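Clearing tables at Coltico: what changed for the people there
Student project report, second year, Work and Technology module

Contents: Why I picked this / How I went about it / What the job was before / What the robots need from people / What people told me / Money and hours / What I'd do differently

Why I picked this

I wanted to write about automation in a place where people work, and everybody in my year was doing warehouses. I didn't fancy another warehouse. My aunt's neighbour put me on to Coltico, a firm that runs shared offices and does its own cleaning and catering, and they said I could come in for my placement and hang about as long as I didn't get under anybody's feet. So that's what I did, for 26 shifts, with a notebook and a very bad pair of shoes.

Coltico is trying to get robots to do the clearing up in its break areas. Mugs, glasses, bottles, all the stuff people leave behind when they go back to their desks. The robot itself is called Rornum and it lives at the Trujillo site, which is the biggest of their buildings. The software side is done by a small company called Trando. Most of my report isn't about Rornum at all, though. It's about the people who teach it, and the people who used to do nothing but clear tables and now do something a bit different.

How I went about it

I split my time between the office floor where the teaching goes on and the Trujillo site. I talked to 18 people altogether — cleaners, catering staff, two supervisors, some of the Trando lot and a few people who just rent desks and drink the coffee. I didn't record anybody. I wrote up my notes the same evening, usually on the bus, and I've left names out because I promised I would.

I also had a go at most of the jobs myself. My tutor wasn't sure that counted as research but I think it helped more than the interviews did!

What the job was before

Before all this, a clearing shift meant pushing a trolley round each floor, picking everything up, tipping out the dregs, sorting glass and plastic, wiping down and starting again. It's harder than it looks. One of the cleaners showed me how she carries four mugs in one hand, and I managed three and then two and then I bought somebody a new mug.

What struck me was how much of it is judgement. Is that bottle finished with, or has its owner gone to the loo? Is the glass clean? Does that person want a chat or do they want you gone? None of that was written down anywhere, and when Trando asked for a list of the rules for clearing a table, the supervisors couldn't really give them one. They tried. I've seen the list, it's two pages long and the staff all disagree with it.

What the robots need from people

So now a part of the week goes on showing. You hold a gripper in your own hand, the kind with fingers a bit like the robot's, and you do the job with that. Pick up the bottle, put down the bottle. There's a camera on the tool and a square marker on top, and the software works out how your hand moved from what gets recorded. Lots of goes, lots of different tables, and things standing in different places each time so that it doesn't learn one table off by heart.

I thought it would be dull and for the first hour it wasn't. Bottles are the best bit. A full one is heavy at one end, an empty one skids off, and a bottle lying down wants to roll just as you get the fingers round it. You end up slowing right down and thinking about something you've done your whole life without noticing. By the third hour it was dull, I'll admit, and my wrist ached.
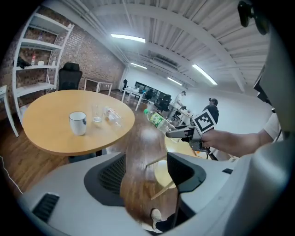

Page last changed: 8/28/26

The day I spent on the brick-walled floor was a bottles day. The round table there gets used a lot for this, with a mug and a glass left standing on it so the gripper has to go past them without knocking anything. The bottle with the green label was my favourite to pick up, mostly because you can see it so well. People carry on at the desks down the far end, and you do get used to working with office chairs in the way.

What people told me

Opinions were more mixed than I'd expected. The younger catering staff mostly liked the teaching hours, because you can do them in the warm and you're not on the stairs with a trolley. A couple of the older cleaners found it a bit insulting at first, being asked to do a table over and over when they'd been doing tables for years. One of them told me, "I've never been paid to be slow before." She's now the one the others go to when the fingers keep slipping on something.

The worry about jobs came up in nearly every conversation. Coltico has said no one will lose hours before December, and people kept repeating that date to me. I asked a supervisor what happens after it and she said she'd asked the same thing and was waiting to hear. I think that should have been answered before anyone picked up a gripper.

Another thing was credit. Every go at a table gets stored under a number, so if Rornum picks up a glass nicely at Trujillo, there's no way for the person who showed it how to know. Several people said they'd like to know. It seems a small thing to fix.

Money and hours

The teaching hours are paid at the normal rate with no extra, which caused some grumbling. In the weeks I was there the team got through 2805 goes at picking something up or putting it down, and a fair few were thrown out afterwards because the marker had been covered or the hand had moved too fast. Staff weren't told which ones, or why, so they couldn't get better at it. When I mentioned this to Trando they were nice about it and said a weekly sheet would be easy enough to send over. It hadn't come by the time I left.

At Trujillo, Rornum does its tables in the evening with a member of staff standing by. So the shift still has a person in it, only now that person watches, steps in when a mug is in an awkward spot and does the wiping. One man there said he missed being busy. Another said his knees had never been better — both fair points, I reckon.

What I'd do differently

I'd spend longer at Trujillo. I got so caught up in the teaching side that I only saw Rornum out and working on 2 evenings, and that isn't enough to say how well it does. I'd also talk to the desk renters properly. The few I asked hadn't given it any thought, apart from one who'd like it to stop taking her tea before she's finished it.

And I'd ask about the breaks rota, which I only heard about on my last shift. The staff used to take their breaks in pairs, and with the teaching hours split up the way they are, some of them now sit on their own. My notes on that are thin, but they're in the appendix with the interview questions and the two-page list of clearing rules.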